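Hikine recorded its third album twice. The first version was finished in June and was meant to go to the label the same week. It was never released, and the band spent the winter making the whole record again with the same songs in a different order.

The record is called Pugh. It came out on Dromico, the small label that has handled the band since its first single, and it runs to nine tracks on most copies. The early vinyl pressing has only eight. The missing song, "Clascombe," was too long to fit on side two without lowering the volume of everything else, so it was left off and mailed out as a download code on a card.

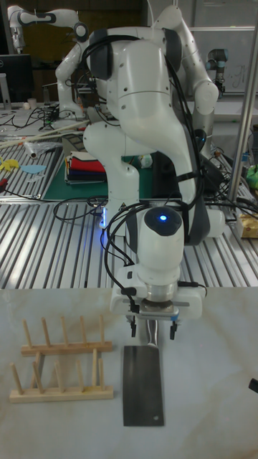 A white robotic arm holding a cleaver by the handle.

Collectors have made a lot of that first pressing. Dromico made 148 copies before the plates were changed, and the two versions have the same cover and the same catalog number. The way to tell them apart is the text scratched into the run-out groove. On the short version there is a small letter A after the number. On the later one there is nothing. The back sleeve lists all nine songs either way, which has led to a fair amount of confusion in the secondhand bins.

32 shares | 11 comments

As for why the band started over, the two sides have told it a little differently. The label has said the June mixes were too quiet and too clean for a group known mostly as a live act. The band has said the drums were the trouble. They had been recorded on their own, to a click track, with the guitars added later, and the slow songs dragged. 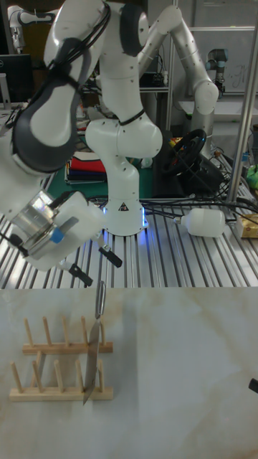
From the Music Desk

For the second attempt Hikine played in one room with the amps turned toward the wall. Most of the basic tracks took seven days. Vocals were done at the end, late at night, and two of them are first takes. On "Low Field" the singer comes in a bar early after the bridge and the band follows along. They kept it.

The June version has been passed around by fans for a while, and it is worth hearing once. "Second Porch" has a piano part that was dropped later, and the ending of "Salt Road" fades out where the released one stops dead. Otherwise the new recordings are better. The bass is easier to hear, and the songs move.
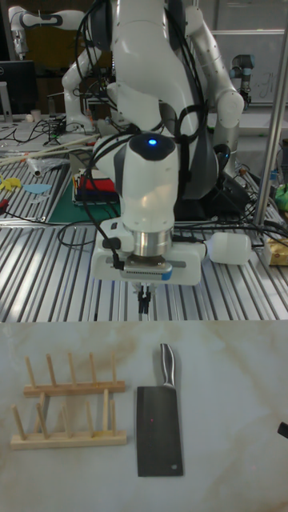
Which version of Pugh should a new listener buy?
The later pressing or the download, as both have all nine songs in the order the band wanted.

The running order matters more here than on the first two albums. "Clascombe" used to open the record. Now it sits next to last, after three short, loud songs, and its long quiet introduction works much better there. Without it, the eight-song vinyl goes straight from "Tin Roof" into the closer, and both are in the same key at nearly the same speed.
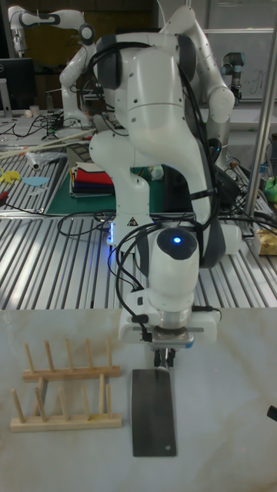 The arm rises from its base and bends back down.

Dromico has said it has no plans to put out the June tapes. A live recording is more likely, since the band taped most of its last tour from the mixing board, and the set leaned heavily on the Pugh songs.

Get new features by email. Enter your address to sign up for our newsletter. You can unsubscribe at any time.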